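Last updated: July, 4:40 p.m.

Cups, Cans and the Break Table: What Changes This Month

The disposable cups are gone from the second floor. The last sleeve ran out near the end of the quarter and Kirsty Bramwell in purchasing did not reorder. From now on, drinks on the second floor go in the reusable plastic tumblers, which come in blue and pink and live on the open shelf to the left of the sink.

Kirsty went back through the invoices before making the decision. Over the past year the second floor bought 2,625 paper cups, and that does not include the ones people carried up from the lobby. Most held water and were used once. The paper ones also went soft if you left anything in them over lunch, and we had two keyboards replaced in the spring for that reason.

The new tumblers are a plain tapered shape with a rolled rim, made by Brendska. They stack, but please don't push them down hard when you stack them. They lock together and the only way we have found to get them apart is warm water on the outer one and some patience. Leave them side by side on the shelf if there is room.

The colors don't mean anything. Several people asked if blue was for one team and pink for another, or if one was for hot drinks. Neither is for hot drinks. They are fine for water, juice and soda. Coffee and tea should still go in a mug, and the mugs are in the same cabinet as before.
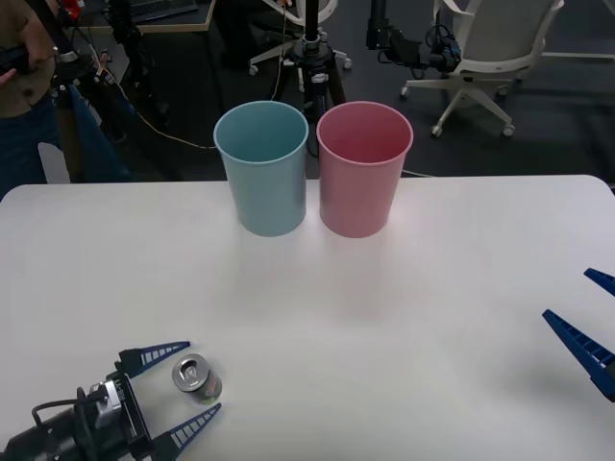

Canned drinks are the other half of this. Jordan Stockdale has taken over the drinks order and has switched us from the tall cans to the small ones. The tall cans were being opened, half finished and left, and whoever wiped the tables in the evening was pouring them out. The small can is closer to what most people drink in one go. It also fills one of the tumblers without much left over, if you like to pour it out. Jordan is ordering 164 cans at a time, split between the refrigerator and the storeroom. If the refrigerator is low, you are welcome to restock it from the storeroom. Move the cold ones to the front.

Empty cans go in the can bin next to the printer. Please tip out whatever is left in the sink first. The bin has no liner, and a can with an inch of soda in it makes a mess of the whole thing. You can leave the ring pull on. Full or unopened cans should not be left out overnight; put them back in the refrigerator or write your name on them and keep them at your desk.

A word about white tables. The tops wipe clean easily but they show everything, and dark soda dries to a ring that takes some rubbing. Freya Rudd tried a few products on an old ring last month and had the best result with a damp cloth and a drop of ordinary dish soap, left for a minute and then wiped dry. Do not use the green scouring pads. They dull the finish, and there is already one patch on the kitchen counter where you can see it. Freya has put a stack of soft cloths in the top drawer. Used ones go in the basket under the sink - not back in the drawer.

If you are putting a drink down on a shared table, set it well in from the edge and away from cables. A tumbler is light when it is nearly empty and a sleeve will knock it over. Carpet is harder to clean than a tabletop. The carpet cleaning last winter came to $400, and we would like to skip it this year.

Washing up: rinse your own tumbler and put it in the top rack of the dishwasher, upside down. Octavian Dinu starts the machine before he leaves in the evening, and whoever is in first unloads it. The bottom rack runs hotter and we don't want to find out what it does to the plastic. If the dishwasher is full, wash by hand and leave the cup on the drying rack. Please don't leave it in the sink.

We are already short 13 tumblers from the original order. Some have probably gone home in bags and some are being used to hold pens. If you have one as a pen holder, there is a box of old mugs in the storeroom that would do the same job, and Octavian will swap with you.

Lucrezia Ruggiero has asked about a third color so that visitors' cups can be kept apart. Kirsty is checking whether the same size comes in gray or yellow. If it does, they will go on the shelf by the meeting room and there will be a short note in the next issue.

Questions about cups and supplies go to Kirsty. Drinks requests go to Jordan, who keeps a list on the refrigerator door. He can't promise every flavor, but he does read it.

2 comments | 5 shares

Contact the newsletter desk | Back to top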